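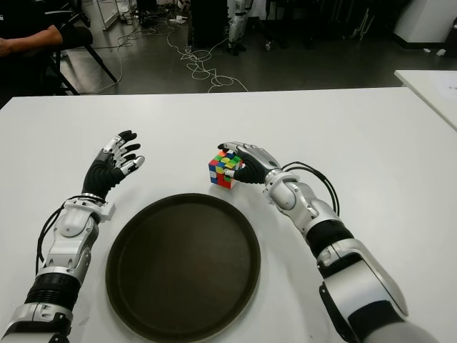 Vérification des échelles et escabeaux : la liste commentée de l'atelier Cunadero

Rubrique : Fiches pratiques > Sécurité à l'atelier
Dernière mise à jour : 23 juillet 2025

Chers tous, la fiche 2392 remplace celle de décembre, qui avait fini toute gribouillée à force d'être corrigée dans les marges (merci d'ailleurs, presque toutes vos remarques y sont passées !). Elle vaut pour le local Anent et pour la réserve. Comptez un bon quart d'heure par échelle la première fois, bien moins ensuite, et faites-la de préférence à la lumière du jour, près de la grande porte.

1. Étiquette et notice
☐ Charge maximale lisible
☐ Numéro d'inventaire présent
Commentaire : l'étiquette de l'escabeau à 6 marches se décolle encore. Je l'ai remise avec un adhésif transparent, ça tiendra bien jusqu'à l'hiver.

2. Montants
☐ Ni fissure, ni bosse, ni torsion
☐ Pas d'arête coupante
Commentaire : couchez l'échelle au sol et regardez dans l'enfilade des montants, comme on regarde une règle pour savoir si elle est droite. Passez ensuite la main, gantée s'il vous plaît, sur toute la longueur.

3. Marches et échelons
☐ Aucun jeu à la main
☐ Surface propre, sans peinture ni graisse
Commentaire : un échelon qui tourne, même un tout petit peu, et l'échelle part au rebut. Je sais que ça fait mal au cœur.
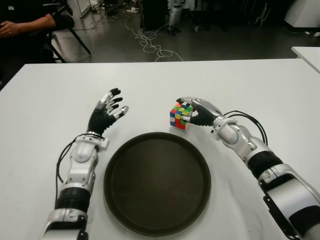
Une lectrice demande s'il ne suffirait pas de resserrer l'échelon en attendant, vu que chez elle on l'a toujours fait et que personne n'est tombé. Je comprends bien, mais non : on met l'étiquette rouge et on range l'échelle à part.

4. Charnières et limiteurs d'ouverture
☐ Verrouillage franc
☐ Sangles ou barres sans usure
Commentaire : ouvrez et refermez plusieurs fois, doucement, en gardant les doigts loin des articulations. Une goutte d'huile, pas davantage, et on essuie.
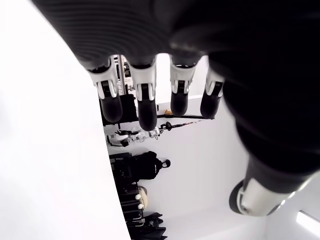 Doigts articulés au bout noir arrondi.

5. Rangement
☐ Crochets muraux solides
☐ Passage de 700 mm laissé libre devant le râtelier
Commentaire : les cartons reviennent toujours s'y poser, je ne sais par quel miracle. Poussez-les, et tant pis s'ils sont lourds, on s'y met à deux.

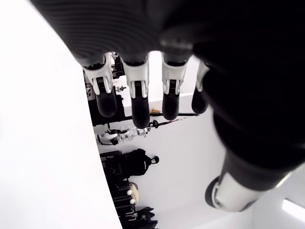

6. Patins et embouts
☐ Présents à chaque pied
☐ Caoutchouc souple, ni lisse ni craquelé
Commentaire : les patins sont ce qu'on oublie le plus souvent, alors retournez l'échelle et prenez votre temps. Sous un patin strié, vous devez encore distinguer le dessin des stries. S'il a disparu, commandez la paire complète, jamais un seul patin. Les modèles Zultance se trouvent dans le tiroir du bas.

Fiche à signer puis à glisser dans le classeur vert.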